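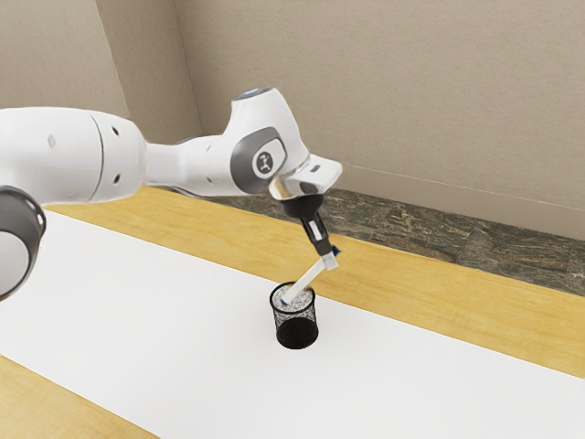
Plekville library to reopen study room in evenings

The Plekville library will keep its second-floor study room open until 9 p.m. on weeknights, the town said on Jun 7, 2025. The room has closed at 5 p.m. since February, when evening staffing was cut.

Library director Hina Lashari said 895 residents signed a petition asking for the later hours. The town council approved the money by 4 votes to 2.

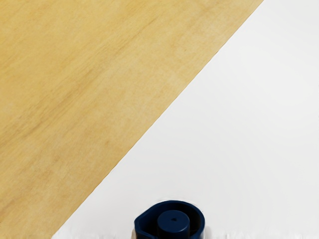
Light wood grain beside a smooth white surface.

The room has 57 seats. Visitors will need a library card after 5 p.m., and groups can book a table at the front desk.

"I work days, so evenings are the only time I can study," said Areeba Rana, a nursing student who signed the petition.

Saturday hours stay the same. The library is closed on Sundays.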